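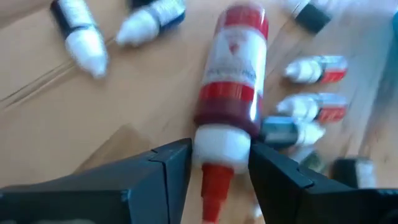 Red and white bottle with the red nozzle, craft table

Ticket: Jetis label printer, text drifts to the right on long runs
Status: Solved
Opened: 2025-02-07
Category: Printing / alignment
App: Skindudum, desktop version
Connection: wireless, Flamard router

What happens

First off, I love this little printer! I bought it to get my craft supplies under control and I've ended up labeling half the house. The problem only shows up on long runs. The first labels come out perfectly centered, then the text starts creeping to the right, and by label 14 the last letter is on the edge of the sticker. If I keep going it gets chopped off completely. Short runs are fine every time.

I'm using the 70 mm die-cut roll. The list I want to print has 41 entries, all plain text, one size, no borders and no pictures.

What I've tried so far

1. Turned the printer off, waited a minute, turned it back on. Same drift, same spot.

2. Took the roll out and put it back in. The left guide was a hair loose, so I snugged it up. The print looked crisper (nice!) but the drift was still there.

3. Cleaned the print head with the pen that came in the box. No change.

4. Swapped the wireless connection for the cable, in case the Flamard was dropping bits of the job. Exactly the same result, so I went back to wireless.

5. Printed the built-in test page over and over, straight from the button on the printer. No drift at all! I was so happy to see this, as it means the printer can hold a line when the app isn't involved.

6. Dropped the print darkness from 80 to the middle setting. Lighter text, same drift.

7. Split the list into small batches. Works great, but I have to stand there and click print for each one.

Where I'm at

My guess is something in the page setup in Skindudum. The width box shows the right number for my roll, and the preview looks centered for every label, even the ones that print crooked. I have a whole table of things waiting on their names, and next on my list is the big turquoise bin by the lamp. Happy to test anything you want, I'm having way too much fun with this.

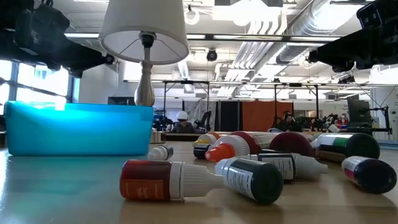

Gumede support: Thanks for such a clear write-up, and step 5 saved us a lot of back and forth. Please open Page Setup, click Advanced, and look for "Carry offset between labels." It should be off for die-cut rolls. If you updated from last May's version, the update may have switched it on. With it on, any tiny left margin gets added again on every label, and the preview doesn't show it. Uncheck the box, set the left margin to zero, save the template under a new name and try the full list.

Update

That was it!! The box was checked. I turned it off, saved a new template and sent the whole list in one go. All 41 labels came out dead center, and I lined up the first and last ones side by side to be sure.

One thing for anybody who finds this ticket: the old template still has the setting baked in, so delete it or you'll pick it by mistake like I did on my first try. I also put the darkness back to 80, as I like the bolder look.

Could the preview show the offset in a future version? I would have spotted it right away.

Gumede support: Glad it's printing straight. We've passed the preview request along and are marking this one solved. Replying here will reopen it.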